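A gripper you can hold in your hand

Teaching a robot arm to pick up a carrot takes a great many carrots. Somebody has to show the machine how it is done, again and again, on different tables and with different cloths under them, before it will manage on a cloth it has never met. For most small workshops the cost of that showing has been the sticking point, and it is what the Pemis hand kit sets out to bring down.

Pemis is a small firm with a short price list. Its kit is a pair of two-finger grippers made to be worked by hand. You hold one in each fist, close the fingers on whatever needs moving, and a camera on the tool records what happens. The recordings are then used to train an arm fitted with the same fingers. No arm is needed while you record, so the job can be done in a kitchen or on a shop counter.

The pair costs 459 pounds with cameras, or 562 with the hard case and a spare set of finger pads. We tried the dearer one for 18 days in October.

Setting up is simple enough. The paper guide runs to a few pages and covers charging, fitting the pads and a short routine in which you open and close each gripper in front of the other. We did this at the start of every session. The software, called Randus, stores each take as a separate file and lets you throw out the bad ones. It is slow to start and the buttons are too small, but it lost nothing of ours.

The fingers are good. They meet squarely and the textured pads hold a carrot or a small tomato without much squeezing. Flat, thin things are harder. A coin lying on a table takes patience, and it is easier on a cloth, where the tip can press down a little and get underneath. Round fruit rolls if you come at it too fast.

Comfort is another matter. After an hour our wrists were tired, and the left hand went first. People with small hands found the grip too wide. Pemis sells a narrower one, but it has to be ordered separately and ours took a week to come.

There are two rivals worth knowing about. Soylu makes a single gripper with a lighter body and softer pads, which suits anyone who only needs one-handed tasks. Grasanmont will do the recording for you, sending its own people with its own tools and charging by the day. That makes sense for a firm with one job to teach and no wish to learn the trade. Anyone planning to teach several will spend less by buying.

We would have liked a longer guarantee, and a printed list of spare parts with prices. The pads do wear, and the firm says to change them when the texture goes smooth at the tip. Orders are sent from the Pemis workshop, and the grippers come ready built. 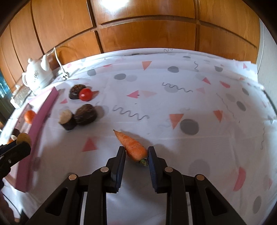
Can the kit be used without buying a robot arm?
It can for recording, which needs only the grippers and a computer to run Randus. An arm with matching fingers is needed later, when you want a machine to carry out the task.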